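Briken Hand Gripper Kit, Two-Unit Set: Review
Pei-shan Chang, 20/03/2026

The Irkirby robotics club bought this set in October for its manipulation project. Students record hand motions with the grippers, and the recordings are used to train a policy for the club's arm. We have logged 2,628 takes on one pair. Earlier work was done on a Kurkus set, which is the comparison used below.

Assembly took two students one evening. The manual is clear up to the finger linkage, where the drawing shows the left unit only. Screws are metric throughout. One spare finger pad is supplied; two would be better.

Grip feel is good. The trigger has a short dead zone at the start of travel, and new users tend to over-close on soft objects. Most corrected this within a session. The curved fingers hold fruit and small bottles well but are poor on flat items. Pens were the worst case, and we dropped them from the task list.

Tracking relies on the marker cubes. Of our first 249 takes, 62 were rejected, nearly all for marker loss when a wrist rolled too far inward. After we added a fixed start pose and asked operators to keep their elbows wide, rejects became rare. The Kurkus markers were smaller and failed sooner in dim light.
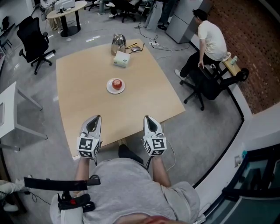 Cables are the weak point. They exit low on the body and pull on the wrist during long reaches. We now clip them to the operator's sleeve. A right-angle connector would fix most of this, and Man sells one that fits, although it is not listed as compatible.

Battery life does not apply, as both units are wired. Calibration should be repeated every 2,000 takes according to the manual. We did it more often and saw little drift.

Recommended for clubs with some software experience. The export script needs editing before it will run, and support replies are slow.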